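Handgeführtes Greiferpaar Gonel im Einsatz einer Robotik-AG: Test über ein Schulhalbjahr

April, Redaktion Werkstatt und Unterricht

Seit Beginn des Halbjahres arbeitet unsere Robotik-AG mit dem Greiferpaar Gonel. Geprüft wurden Handhabung, Markererkennung und Haltbarkeit bei Aufgaben mit Textilien. 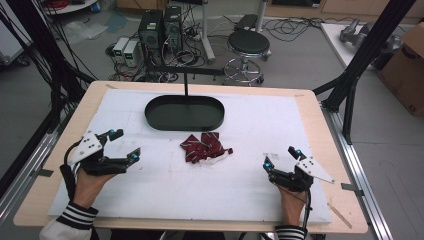

Für Stoff sei das Paar zu grob, schrieb Tsang nach unserer Ankündigung des Tests; wer damit eine Krawatte zusammenlegen wolle, verbringe die halbe Doppelstunde mit Nachfassen, und für den Wettbewerb reiche ein Satz Holzklötze völlig aus. Dem ist nur zum Teil zuzustimmen. Die Wettbewerbsaufgabe der AG verlangt in diesem Jahr ausdrücklich ein biegeschlaffes Teil, das aus ungeordneter Lage aufgenommen und flach abgelegt werden muss. Mit Klötzen lässt sich das nicht üben.

Lieferumfang und Aufbau

Der Satz besteht aus einem linken und einem rechten Griffstück, zwei Anschlusskabeln, einem Beutel Ersatzmarker und einer Kurzanleitung. Diese ist knapp und an zwei Stellen falsch übersetzt: Der Abschnitt zur Nullstellung der Finger vertauscht »öffnen« und »schließen«. Beim ersten Einschalten führte das in beiden Arbeitsgruppen zu einer unbrauchbaren Kalibrierung. Die korrigierte Reihenfolge lautet: Finger vollständig schließen, Nullpunkt setzen, vollständig öffnen, Endpunkt setzen.

Die Einrichtung dauerte beim ersten Mal rund 20 Minuten, später deutlich weniger. Als Unterlage verwendet die AG eine weiße Schaumstoffplatte auf der Tischplatte. Sie schont die Fingerspitzen und verbessert den Kontrast zum Stoff. Auf dem blanken Holz waren die Ergebnisse bei hellen Textilien merklich schlechter.

Handhabung

Die Griffstücke sind auch für kleinere Hände geeignet. Der Schwerpunkt liegt vor der Hand, was bei kurzen Durchgängen nicht stört, nach längerem Arbeiten aber im Handgelenk spürbar wird. Die AG wechselt deshalb nach jedem zehnten Durchgang die ausführende Person. Das Spiel in den Fingern ist gering. Seitlich nachgeben sollten sie nicht, tun es unter Last aber doch ein wenig, rechts stärker als links.

Störend ist die Kabelführung. Beide Kabel treten nach hinten aus und liegen bei überkreuzten Bewegungen schnell auf dem Werkstück. Eine Zugentlastung fehlt. Wir haben die Leitungen mit Klettband am Tischrand fixiert und eine Schlaufe als Reserve gelassen. Ein abgewinkelter Stecker wäre die bessere Lösung gewesen.

Greifen von Textilien

Getestet wurde mit Geschirrtüchern, Socken und Krawatten. Die Krawatte ist das schwierigste der drei Teile: schmal, mehrlagig, glatt auf der Außenseite. Zuverlässig gelingt der Griff nur, wenn ein Finger unter die Kante geführt und erst danach geschlossen wird. Von oben gegriffen rutscht die obere Lage weg, und das Futter bleibt liegen. Beim beidhändigen Strecken muss der linke Greifer zuerst schließen, sonst dreht sich das schmale Ende ein. Diese Reihenfolge steht in keiner Anleitung und wurde von den Gruppen selbst erarbeitet.

Geschirrtücher sind unproblematisch. Bei Socken hängt das Ergebnis vom Bund ab.

Markererkennung und Aufzeichnung

Die blaugrünen Kugelmarker an den Fingerspitzen werden von der Software Urard ausgewertet. Bei gleichmäßigem Deckenlicht gab es kaum Aussetzer. Am Nachmittag, mit tief stehender Sonne auf der Fensterseite, ging regelmäßig einer der Marker verloren, meist bei stark gedrehtem Handgelenk. Urard meldet den Verlust erst nach Abschluss des Durchgangs. Eine sofortige Warnung wäre für den Unterricht erheblich nützlicher.

Aufgezeichnet wurden im Testzeitraum 1.184 Durchgänge, davon waren 19 wegen fehlender Markerdaten zu verwerfen. Der Export läuft stabil, die Dateinamen lassen sich aber nicht frei vergeben. Wer mehrere Gruppen am selben Tisch arbeiten lässt, muss von Hand umbenennen.

Haltbarkeit

Nach 600 Durchgängen zeigte der rechte Greifer Abrieb an der Innenseite der Finger. Die Beläge sind gesteckt und in wenigen Minuten zu tauschen. Ein Marker hat sich gelöst und wurde aus dem Ersatzbeutel ersetzt. Die gelochten Montageplatten sind trotz eines Sturzes vom Tisch verwindungsfrei geblieben. Danach war eine neue Kalibrierung fällig, mehr nicht.

Vergleich

Zum Vergleich stand das ältere Modell Flonier zur Verfügung. Es ist leichter und liegt ruhiger in der Hand, hat jedoch breitere Finger und kommt an flach liegenden Stoffkanten nicht darunter. Für starre Teile bleibt es die angenehmere Wahl, für die diesjährige Aufgabe scheidet es aus.

Bewertung

Verarbeitung: gut
Greifen von Textilien: gut, nach Einarbeitung
Kabelführung: mangelhaft
Software: befriedigend
Dokumentation: ausreichend

Für Arbeitsgruppen mit Textilaufgaben ist Gonel zu empfehlen, sofern eine kontrastreiche Unterlage vorhanden ist und der Tisch nicht direkt am Fenster steht. Ersatzbeläge sollten gleich mitbestellt werden, die Lieferzeit betrug bei uns drei Wochen.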